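Taking apart an old desktop tower this week. The black ones, the kind every office had under the desk. Posting as I go so I have notes for the next one. 7th September

Background for anyone new here: we take in retired office machines, strip them, test the parts, and put together working PCs out of what's left. This batch is 40 towers from an insurance office in Pennington that moved everybody over to laptops.

First step is always the same. Pull the power cord, hold the power button in for a few seconds, then lay the case on its side and take the panel off. Do it on a big table. You want space around the case for screws and whatever comes out.

Before unplugging anything, look at how the cables run. Blue SATA data cables go to the drives. The orange, red and black ones are power. They all get bunched up over the drive cage and it's easy to yank the wrong one. 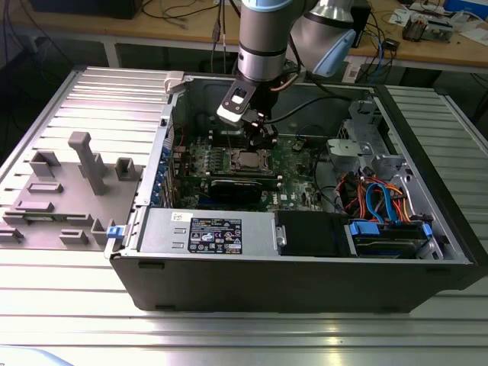 Drive goes first if you're keeping it separate. On these cases the cage has blue release tabs. Squeeze and slide. Blue on this style of case generally means "you can move this by hand." Same idea with the expansion slot clips at the back.

Every drive gets wiped or drilled before it goes anywhere. The drilled ones go in the Kaltamis bin and get picked up when the bin is full. I write the tower number on each drive in marker.

Graphics card next. One clip or screw at the bracket, then the little lock at the end of the slot. Push the lock, lift straight up. Don't rock it side to side. I cracked a slot that way in November and that board went to scrap.

Someone asked if the cards are worth anything. Mostly no. They will run a second monitor, and that's why we keep them. A few sold for enough to pay for thermal paste.

Power supply: I leave it in if it tests fine. It's heavy, it's screwed in from the back, and there's no reason to move it if the case is going to be reused. I do read the label and write the wattage down.

Dust. Take it outside. Short bursts, and hold the fan blades still with a finger so they don't spin up. The seams along the metal rails hold more than you'd think. A cheap paintbrush gets into those better than the air does.

Memory. Latches at the ends of the slots, push them outward and the stick pops up on its own. If it doesn't pop up, the other latch isn't open yet. Some boards only have a latch that moves on one end, so check before you push hard.

Once the sticks are out, look down into each slot with a flashlight. The contacts should all be in line and the same color. There's a small key partway along the slot that matches the notch in the stick, and it's off center so the stick only goes in one way. 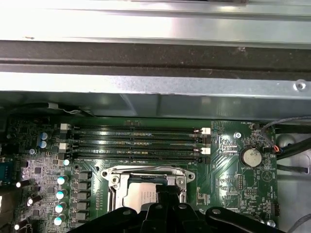
Rirex Hardware Reuse Club

I put the sticks in an antistatic tray, sorted by size. 106 sticks in the tray so far from this batch. A lot of them are small ones, but two matching small sticks are still better than one in a machine that somebody will use for email and homework.

Question from a reply: do you need a wrist strap? I wear one. Plenty of people just touch the bare metal of the case now and then and they've been fine. The strap was a few bucks so I use it.

Heatsink. Four screws on most of these, loosen them in a cross pattern, a couple of turns each. If it feels stuck, twist it a little before you lift. Old paste sets like glue and if you pull straight up on some sockets the processor can come with it.

Then the socket. The load plate is held down by a lever at the side. Press the lever down, move it out from under its catch, let it come up slowly. The plate swings up on its hinge. Don't touch anything in there with your fingers if you can help it.

Processor comes straight up by its edges. Look for the notches on the sides first so you remember which way it sat. I take a phone picture of every single one. I have a lot of pictures of processors.

If the socket is the kind with pins in it, put the plastic cover back on right after. Bent pins are the number one thing that ruins boards here, and it's almost always from something falling in. Screws, usually. A sleeve once.

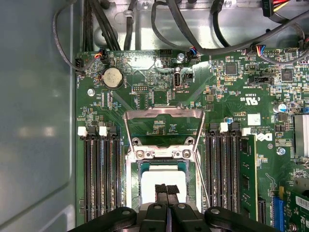 Also check the coin cell. Boards this old will have a tired one. If the clock resets every time you unplug the machine, that's the battery. I replace all of them without testing. It costs less than the time it takes to find out.

Before the board goes back into use it gets a bench test: one stick of memory, the processor, a heatsink, power, monitor. If it gets to the setup screen, green sticker. If not, I try the stick in each of the other slots before giving up on it.

Tally from this batch: 3 dead boards. One had bent pins when we opened it, the other two just never turned on.

The spreadsheet says 859 machines since the club started. That includes laptops, and a stack of Gonow thin clients that I still haven't found a use for. If you want those, please message me.

More towers tomorrow. I'm out of paper towels and nearly out of alcohol, so store first.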